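MEDIA RELEASE

Muldale community breakfast program to open in nine more schools

For release November

The Muldale School Breakfast Network will extend its free morning meal program to 9 more primary schools from the start of the next school year, bringing the total number of children served each week to 2,117.

The expansion follows a two-year pilot at Hamotberg Primary School, where 287 students regularly attend breakfast before the first bell. Doors open at 7:45 am. Students may choose from toast, cereal, fruit and yoghurt, and no enrolment form or proof of income is required.

"Families told us the hour before school is the hardest part of the day to organise," said Sadia Rizvi, program director of the Network. "A plain breakfast in a familiar room takes some of that pressure away, and children arrive in class ready to begin." 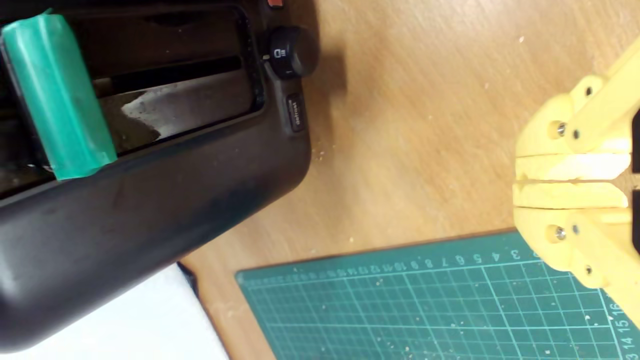 Mrs Mughal said her two sons used to leave home with nothing more than a muesli bar, and that she would like to see the program offered in the high schools as well. The Network has received similar requests from other parents and will consider them when it reviews its budget.

In a survey of classroom teachers at Hamotberg, 92 per cent supported keeping the program as a permanent part of the school day. Teachers also asked for a later closing time on wet mornings, when buses from the outer districts are often delayed. The new schools will serve until five minutes before class.

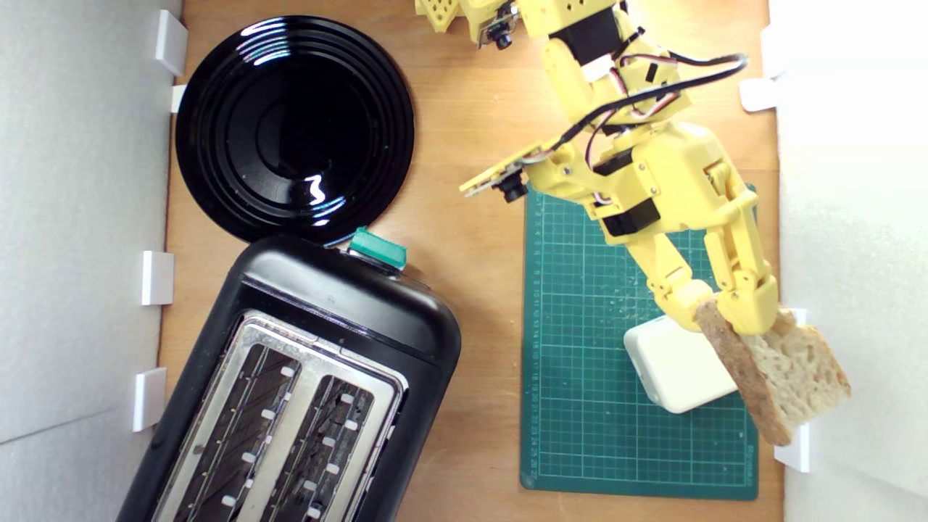
Photo: Muldale School Breakfast Network

Bread and milk will be supplied under a new agreement with Prilamard Foods, which will deliver to each school before 7 am. Wholemeal and gluten-free loaves are included in the standard order, and halal and vegetarian options will be available at every site. Schools will receive a small grant for kitchen equipment — toasters, kettles, crockery and storage tubs — together with food safety training for staff. 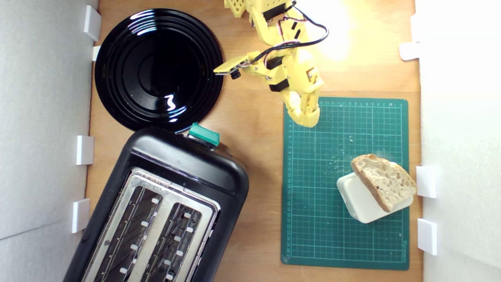 The grant may also be used for minor electrical work where a school has too few power points. Applications for this portion must be lodged by the principal and should include a written quote from a licensed electrician.

The names of the participating schools will be published on the Network's website once agreements have been signed. Parents and carers will be notified by letter.

Media contact: Sadia Rizvi, Program Director, Muldale School Breakfast Network

— ENDS —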